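Standatville College Robotics Society: autumn term report

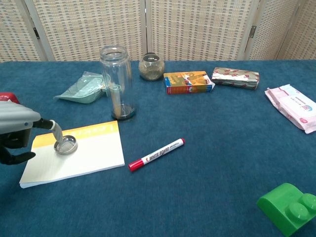 Satish Panicker

The Robotics Society has now completed the first half of its autumn programme, and members of the College may wish to know how the work is progressing. Membership stands at 32, drawn from all years, and meetings continue to be held in the upper workshop of the Echeverri Building.

The principal activity this term is the handling project, in which students prepare a robotic arm and hand to deal with ordinary household objects. Members bring the objects from home, and the selection is changed at each meeting. At one recent session the hand was set to work with a round mesh strainer, among glass jars, a comb in its bag, a whiteboard marker, a packet of wipes and a large green building block. Such things differ a good deal in weight, shape and surface, and students are asked to write down what they expect of each one before any movement is attempted.

The strainer has received particular attention. Students in the second-year group have been comparing ways of bringing it down on a flat surface and lifting it again, and a writing pad has served well as a target. The mesh is difficult for the vision software, as the pattern of whatever lies underneath shows through it. Clear glass presents a similar problem. The group has been asked to submit a short written account of both, and this will be placed in the workshop folder for the use of later members.

Members are divided into four teams, each with responsibility for one part of the work: motion, vision, record keeping and safety. Teams exchange duties after half-term, so that every student will have had experience of at least two areas by the end of the year. The Society is pleased to note that the record keeping team, often the least popular choice, was this year the first to be filled.

The Society will again enter the Umov Schools and Colleges Challenge, which takes place in March. Entrants are required to clear and sort a table of mixed objects within a fixed time, and the list of objects is withheld until the morning of the event. A party of nine students will travel, accompanied by two members of staff. Selection will depend on attendance and on the quality of each student's notebook. Students wishing to be considered should hand their notebooks to me by the last meeting of term.

Thanks are due to Pranex, whose engineers visited in October and gave a most useful talk on the care of cables and joints. A second visit is planned for the new year, and details will be posted outside the workshop once they have been confirmed.

Members are reminded that the arm may be operated only when a member of staff is present, that long hair must be tied back, and that bags are to be left on the hooks by the door. Objects lent to the Society should be labelled with the owner's name and collected at the end of term.

Parents and former members are welcome to attend the open meeting, at which each team will give a short demonstration. Places should be requested through the College office.

November 3, 2023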